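Subject: Re: [homekitchens] Marble-look counter film, worth it?

Replying to the question from last month, since I said I'd look into it and then July got away from me.

> We rent, the counters are a sad beige, and I keep seeing marble-look
> film. The Branum sample kit is cheap and the page says it stands up
> to heat, knives and bleach. Divon says the same for less. Has anyone
> had it down for longer than a weekend? The reviews are all five
> stars and all written on day one.

You noticed the right thing about the reviews. I read 120 of them across both brands and quit when I saw how few people had cooked a meal on the stuff before rating it. A photo of a clean counter tells you what the print looks like. I want to hear from the person who set a pot on it in month eight.

What I did find out, by section so you can skip.

## Looks

Fine, from a few feet back. Gray and brown veining on white goes with nearly anything, and a strong color sits well on it, yellow especially.
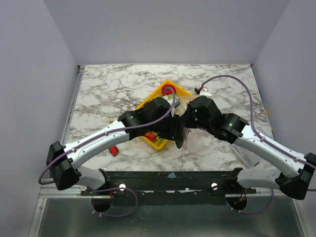 ## Cost

The Branum calculator told me 70 dollars for my kitchen. By the time I had added the edge strip, the primer, the smoothing tool and one extra roll for the mistake I was sure to make, it was 136 short of what a local shop wanted for a plain laminate top, installed. Their number was 1136. So film came to an even thousand, and I'd be doing the labor. Maybe my kitchen is odd. Run your own numbers with everything in the cart before you believe the front page.

## Heat and knives

Both sellers say "heat resistant" and neither gives a temperature on the product page. I wrote to Divon and got the same page pasted back to me. As for knives, I don't believe any printed surface wants a blade on it, whatever the page says. Keep a board out all the time.
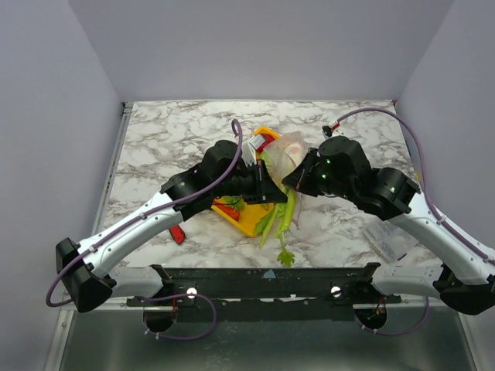

Edges are the other weak point. Water gets under at the sink first, and the fix they sell you is a bead of clear caulk, which your landlord may have opinions about.

## Taking it off

"Removes cleanly" is the claim I trust least. I put a Skirberg offcut on the inside of a cabinet door in spring and peeled it last week. The film came up in strips and the glue stayed put. A hair dryer helped a little.

If the deposit is 900 like mine, I'd do one short stretch of counter away from the stove and sink, and live with it through the winter. If anybody on the list has had Amaral film down for over a year, please write in. I can't find one report that old.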